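Moltton 台面协作工位(洗涤与备料台用)
货架状态:可订,需先看场地
供货:Fudar 设备部
页面更新:2月9日

Moltton 台面工位由一套臂座、一组夹指、一只急停盒和 Alemayehu 任务软件组成,机械臂由客户自备,也可以由我们代购。厂家样本上写的是“解放双手”。我们卖过几套,也收回过一套,对这句话有保留。下面按我们知道的情况写,样本上有的参数请直接看样本。

先说它能干什么。台面上放着碗、小盒、擦洗用的东西,臂从上方下来,夹住一件,移到另一件旁边或上方,做一个短动作,再退回去。动作范围不大,节奏也不快。适合的活是每天重复很多遍、物件种类少、摆放位置大致固定的那种。如果你们台子上的东西每半天换一批,读到这里就可以不用往下读了。

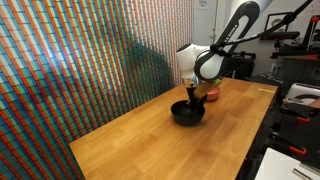 图片:Ansel Whitlock / Flendard

臂身印着 FRANKA,垂下来的深色物件伸进黑碗里,旁边还有一只粉色的碗。客户看这类照片,问得最多的是“它一小时能干几个”。我们一般反过来问:现在这活是谁在干,他同时还在干什么?多数小车间和后厨里,站在台前的人手上擦着碗,眼睛看着门口的货,耳朵听着电话。臂只接走第一件。后面两件还得有人在,而且那个人现在多了一件事,就是盯着臂。

Flendard 的试用

Flendard 从12月开始试用,工位装在靠墙的一张长木台上。他们给我们看了自己的记录本,里面写了146次人工介入。本子记得很细,哪次是夹空了,哪次是碗被碰歪了,哪次是有人伸手去拿东西触发了停机,都分开写。我们数不出哪种最多,因为有些条目只写了“又停”,但从字迹看,后面几页比前面几页稀。

这个数字高还是低,要看跟什么比。厂家的演示视频里当然一次介入都没有。跟原来纯手工比,手工从来没人记过“介入”,也就没法比。我们不打算拿它替产品说好话,也不觉得它说明产品不行。它说明头几周必须有一个人把时间留出来,而这个人的工时在报价单上找不到。

Flendard 那边对排班的改动也值得讲一讲。原来台前的人改成了“看台”,名称换了,工资没换,站的时间也没少多少。手腕的负担据说轻了,脖子倒是开始酸,老低头看夹指。后来他们把看台的人和收货的人轮换,抱怨少了一些。轮换这件事跟设备没有关系,不买设备也能做。

包含内容

臂座及固定件一套
黑色两指夹指一副,备用指垫若干
急停盒一只,线长请订货时注明
Alemayehu 任务软件,单工位授权
纸质操作说明(中文版翻译得一般,我们附了一份自己改过的)

不包含:机械臂本体、台面、碗盒等器具、照明、现场布线。样本的效果图里这些都有,不少客户因此以为是全包。请以本页清单为准。

安装条件

台面长度不小于236厘米,厚实、不晃。长条拼接的木台面可以用,但请先检查边缘有没有开胶。台面一侧靠墙没有问题,靠墙那一侧人进不去,反而省了一面防护。另一侧如果堆着夹具、架子、小电器,请清出一条人能侧身退开的通道。我们上门看场地时,十次有八九次卡在这一条。大家都说会清,装完以后又堆回来了。

线缆从臂的上段引出来,请走高处,留足弯曲的余量。扎得太紧,臂转到头时会扯;太松,会扫到后面的设备。这一项厂家说明书写了一句话,我们改过的那份写了一页半。

灯光也要看。有光泽的台面会反光,臂的影子会落在墙上。Alemayehu 的说明称软件对光线变化“具有良好的适应能力”。我们的经验是,灯装好以后别再动,动了就重新校一遍,别去考验它。

换任务要多久

从一种器具换到另一种,熟手约30分钟,包括示教、空跑和带物件试跑。样本上写得短得多,那是没算试跑。第一次做的人请留出整个下午。

夹扁平的东西比夹圆的东西麻烦。片状物容易在指间转一个角度,夹着看起来没事,往碗沿一送,角度就不对了。软的更难判断,夹紧了变形,夹松了往下滑。我们建议先用自己现场真正在用的那一件来试,别用厂家寄来的试块。试块跑得再顺,也只能证明试块没问题。

还有一点,人看一眼碗就知道擦没擦干净,这套工位不知道。它完成的是动作,至于碗是什么状态,得有人看。有客户把检验岗撤了,过了一阵又请回来。这个教训我们现在签合同前都会当面讲,讲完通常会冷场片刻。 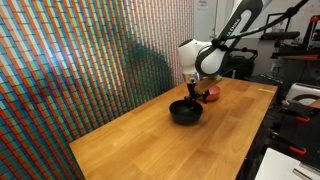 谁来管它

这是采购时最容易漏掉的一栏。设备装在台上,归生产还是归设备科?停机的时候谁有权重启?看台的人发现夹得不稳,能不能自己降速,还是要打电话等人?这些问题产品本身回答不了,请在下单前写在纸上。

我们的意见是把降速和停机的权限全部给站在台前的人,不设理由,不用填单。有的主管担心这样会“动不动就停”。停得多,多半是任务没教好,或者台面又乱了,这时候恰好应该停。至于重启,建议由受过培训的人来做,培训内容见我们改过的说明书第二部分。

介入记录请务必由现场的人来记,并且让他们知道记录不会用来扣奖金。Flendard 的本子之所以有用,是因为写的人什么都往上写,连“又停”也写。我们还见过另一家的记录,整整一个月干干净净,到现场一看,台子边上放着一双手套,活还是人在做。

关于省人

我们的销售不会对你说这套工位能省一个人。如果他说了,请打电话给我们。就我们经手的几套来看,省下来的是零碎的手上动作,工时被挪到了看台、校准、换任务和清台面上。有的岗位因此轻松些,有的只是换了一种累法。想靠它减编的客户,账大多算不平;想让几个常年腰手不好的老员工喘口气的,满意的稍多。样本太小,别当成统计看。

也请提前跟台前的人谈,别等臂座拆箱那天才谈。他们知道哪只碗底不平,哪块地方一到下午就反光,这些写进任务里,能少走很多弯路。作为交换,他们应当知道岗位会变成什么样,工资怎么算,不愿意看台能去哪里。

质保与退回

臂座、夹指和急停盒保2年,指垫属于消耗品,不保。Alemayehu 软件的授权条款由软件方提供,里面关于数据上传的一段请让贵方自己的人读一遍,我们读过,觉得写得含糊,已去信询问,收到答复后会贴在本页。

试用期内可以退回,臂座安装孔造成的台面损伤由客户自理。机械臂本体的售后请联系其厂家或代理。

订货前请准备

台面尺寸和现场照片,包括堆东西的那一侧
要处理的器具,每种寄一件
目前台前岗位的排班表
一位愿意负责的人的名字,空着我们不发货

报价随场地情况而定,不在网上公布。看场地免费,路费照实收取。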